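Skin Care Without the Counter: A Talk With Fatemeh Mahmoudi

By Omid Kiani
November

Print this article | E-mail this article

Fatemeh Mahmoudi has been making face cream for a living since she left her job behind a cosmetics counter. Her company, Omum, sells three products: a cleanser, a night cream and a plain oil. She works out of a rented unit in Flurkside and sends out almost 600 jars a month, most of them to people who have bought from her before.

I asked her why the list is so short. "Those are the three I know how to make well," she said. "I get letters asking for an eye cream. I tell them to use the night cream around the eyes, a small amount, and keep it off the lids."

She is not against expensive skin care. She used to sell it, and she says some of it was good. What bothered her was the way it was sold. Staff were told to start with the serum, then add the toner, then the mask, and customers with nothing wrong with their skin went home with a bag full of things.
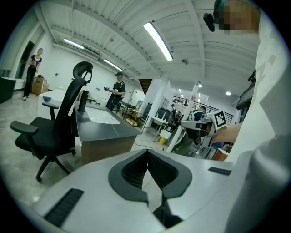
Omid Tehrani remembers it differently. He worked the same counter, and told me by phone that most customers knew what they wanted before they sat down, and that a good many came in for the ten minutes of attention as much as for the cream. He still buys a serum every winter and thinks it helps.

Mahmoudi laughed when I passed this on. "He was better at it than I was," she said. "People did like the attention. I'm talking about the ones who couldn't afford it."

Her own advice for dry skin in cold weather is simple. Wash with lukewarm water. Pat the face with a towel and leave it slightly damp. Put the cream on right then, before the skin dries out. She says many people wait too long and then use twice as much to make up for it.

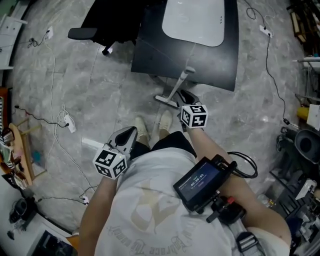
She also tells people to give a new cream 30 days before deciding on it, unless it stings or brings up a rash, in which case they should stop at once. Switching every week makes it impossible to know what is causing what. If a rash doesn't clear up after stopping, she sends them to a doctor.

Scent is another subject she has opinions about. The night cream was sold with rose oil in the beginning, and she took it out after a few customers wrote to say their cheeks turned red. Sales dropped for a while. "Some people want it to smell like something," she said. "I understand that. They can wear perfume."
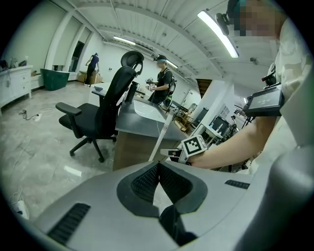
The oil is the slowest seller and the one she uses most herself. She puts two drops on over the cream before bed and nothing in the morning except sunscreen, which she buys at the drugstore. She has no plans to make her own. Testing it properly would cost more than she has.

Last year a distributor called Skoris offered to take 4000 jars if she would change the packaging to gold lids and raise the price. She thought about it for a month and turned it down. The unit is too small for an order like that, and she would have had to hire people she couldn't keep on afterward.

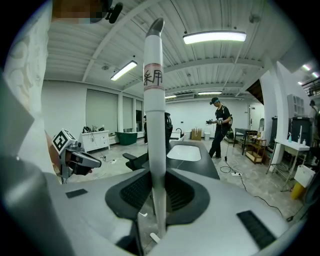 Labels take up more of her time than the cream does. Every batch gets a date, and every jar has to list what is in it, in type large enough to read without glasses. She likes a mark put on by hand, and the white rod in the photo has the look she means, a pale pinkish band near the top with two Chinese characters that look handwritten. Her own early jars were all done in pen. She gave that up when the ink began to smear in people's bathrooms, and now only the batch date is written in, under a strip of clear tape.

I asked what she would tell someone standing at a store counter with a tester on the back of the hand. She said to go home and see how it feels in the evening. "Ask for a sample. If they won't give you one, ask what the return policy is. And read the back of the box before the front."

Omum's cleanser will be out of stock until the next batch is ready. The night cream and the oil are available now.

Print this article | E-mail this article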